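Cleslow introduces the Testdale series of compact bass preamplifiers

Three pedal-format units bring the company's studio channel circuit to stage and home use

Cleslow has announced the Testdale series, a group of three preamplifiers for electric bass in pedal format. The series comprises the Testdale One, the Testdale Two and the Testdale Two D, and will be available from dealers from October. All three are built around the input and tone stages of the company's Hosulwood rack channel, redrawn for a smaller board and an external supply.

The Hosulwood was designed for fixed installation in recording studios and occupies two rack spaces. Requests for a smaller version have come mainly from players who use one on recordings and a different preamplifier on stage, and who then have to match the two by ear. The Testdale series keeps the same component values in the tone network, so that settings noted on a Hosulwood can be carried across directly. The control markings follow the same scale.

The Testdale One is a single-channel unit with gain, bass, middle, treble and output controls. The middle control has a three-position frequency switch. A passive/active switch at the input changes the input sensitivity to suit instruments with an onboard preamplifier. Outputs are provided on a standard jack for an amplifier and a balanced XLR for a mixing desk, with a ground lift switch on the XLR. The tuner output is taken before the gain stage and remains live when the unit is muted.

The Testdale Two adds a second channel with its own gain and output controls and a shared tone section. The channels can be selected by footswitch or combined. When combined, the first channel is passed through a low-pass filter and the second through a high-pass filter, with the crossover point set by a recessed control on the side panel. Players who use drive on the upper range only can then leave the low end untreated.

The Testdale Two D is identical to the Two in its controls and adds a drive stage on the second channel. The drive stage was developed with Jeon, the transformer and small-parts manufacturer, and uses a Jeon output transformer wound for this application. The same transformer is fitted to the balanced output of all three models.

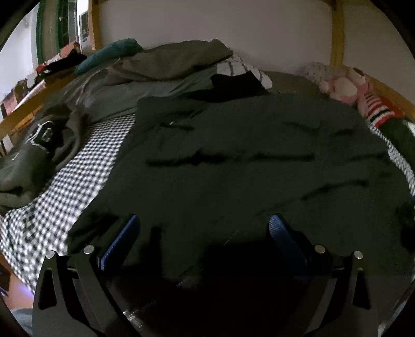 The input stage runs on an internally raised supply voltage, which gives more headroom than is usual for a pedal of this size. Active instruments with a high output can be connected without the pad in most cases. Bypass is by relay and fails to the bypassed state — if power is lost, the instrument signal still reaches the jack output, although the balanced output and tuner output are muted.

Power is by external adaptor, supplied. The units cannot be run from a battery. Existing pedalboard supplies may be used provided that the outlet is isolated and meets the current requirement printed beside the socket. Daisy-chained supplies are not recommended, particularly where a digital effect shares the same chain.

The enclosure is folded steel with a powder-coated finish. Jack sockets are mounted on the rear edge so that units can be placed side by side, and potentiometers are fixed to the panel as well as to the board. The footswitches are mounted on a separate bracket and can be replaced without removing the main board. Service information will be supplied to dealers and independent repairers on request.

The first production run consists of 677 units across the three models. Each is tested for 16 hours under power before a final measurement of gain, noise and frequency response, and the printed result is packed with the unit. The series will be stocked by 46 dealers at launch. Further dealers will be added once the second run has been scheduled.

Owners of the Hosulwood channel are not affected by the announcement. The rack unit remains in production in its present form, and there are no plans to change its specification or to withdraw spare parts.

A firmware or software editor is not required for any Testdale model, as the signal path and switching are analogue throughout. The Two and Two D have a socket for an external channel switch, which accepts any single latching footswitch with a standard mono jack.

Availability: October, through authorised dealers.
Included: preamplifier, mains adaptor, rubber feet, printed manual, test sheet.
Optional: external channel switch, rack tray for two units.

Review units and product photographs can be requested from the Cleslow press office. Requests should state the model required and the intended date of publication.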